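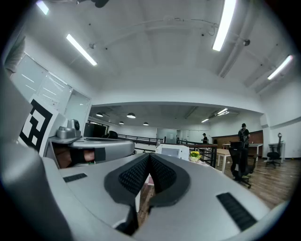 ¿Sirve un microondas compacto de puerta abatible para una oficina diáfana sin cocina?
Para recalentar raciones individuales, sobra; para dar servicio a toda una planta a la hora de comer, se queda corto.

El modelo probado es el Loten, blanco, vendido por Vesodgate. La puerta gira sobre un eje inferior y queda colgando hacia delante, como la de un horno. La ventaja es el espacio lateral: se puede colocar un plato junto al aparato sin que la hoja lo barra al abrir. El inconveniente es el fondo necesario. Sobre una mesa auxiliar estrecha, la puerta ocupa la zona de apoyo frontal y obliga a sacar el recipiente por encima de ella.

El plato giratorio admite un bol de sopa con holgura. Un plato llano grande roza la pared trasera y el motor se detiene. El temporizador es mecánico y acumula casi 13 segundos de retraso en ciclos cortos, error aceptable para un café y molesto para la mantequilla. 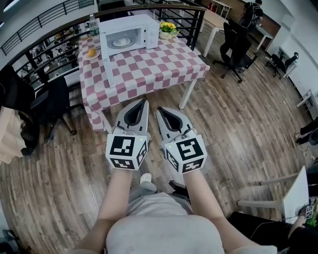
Microondas blanco con la puerta abierta y un bol blanco sobre el plato giratorio.

Pan y bollería: a potencia media, la miga se calienta de forma uniforme, pero la corteza se ablanda. No hay grill. Quien busque un bollo crujiente debería mirar el Brunner — más caro y bastante más pesado.

Ruido: el ventilador sigue en marcha 11 segundos tras el aviso final. En una sala de techo alto se oye desde los puestos cercanos.

Limpieza: interior liso, sin juntas difíciles. La bisagra inferior recoge migas y requiere un pincel. Conviene un mantel lavable debajo, bien estirado, para que las patas asienten.

Garantía: la tramita Plellwood, con recogida a domicilio. No la he necesitado.

Valoración: correcto en lo básico, flojo en el temporizador.

Ermanno Zuccaro, marzo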